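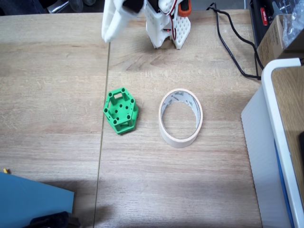
One reader wrote in to say that the Saturday repair table at Grorkgate is the only place in town where you can still get a missing knob replaced without buying the whole appliance, and could we please write about it before it gets too full to find a seat. Well, I went, and I think the secret may already be out!

If you haven't been, the repair table is a long-running drop-in at the Grorkgate community workshop, on the second floor of the old Kisteck building (take the side stairs, the front ones only go to the dance studio). You bring a thing that's broken or wobbly or short a part, and you sit down with whoever is free and try to sort it out together. Starting this month they're also taking requests for small printed plastic parts, and that's the news I came for.

The idea is pretty simple. Printed pieces can be hexagonal holders, brackets, feet for shelves, caps, spacers, that kind of thing. You leave a drawing or the old broken part, somebody makes a model of it, and you come back the week after to try it out. I asked what gets requested the most and got three different answers from three people, but drawer parts came up every time. Color is whatever happens to be loaded that day. Green is fine by me.

I'm a big fan of the low-tech side of it too. A roll of masking tape does an awful lot of work in a place like this. You mark which side is up, you label a bag of screws, you tape down the paper with your measurements on it so it doesn't slide off while you're talking. I came home and put a roll in my own kitchen drawer - I don't know why I never had one there before.

Now the practical stuff. A small part costs $2, and you pay when you pick it up. Anything larger than your hand needs to be talked over first, and they won't do parts that touch food or hold up anything heavy, so please don't bring your stepladder. The workshop had 151 requests during the tryout in the spring, which was more than they had planned for, and there were still 29 waiting when I stopped by. Expect a little delay if you drop something off now.

The money for the plastic comes from the Halilović hardware store on the corner, which has promised enough to cover around 200 parts. After that the price may go up a bit, or it may not. They told me they'd rather see how the summer goes first, and fair enough.

I brought in the foot from my bathroom shelf (the shelf has been standing on a folded postcard for longer than I'd like to admit) and we spent a good half hour measuring it, arguing about whether the old one was ever really straight, and measuring it again. It was a lovely way to spend a morning - I even got a coffee out of it.

Doors open at 10 a.m. and the last drop-off is at 1 p.m. People coming in on the Drirwood bus should get off at the library and walk back one block, as the stop in front of the building is closed until July. Bring the broken piece if you still have it, even if it's in bits.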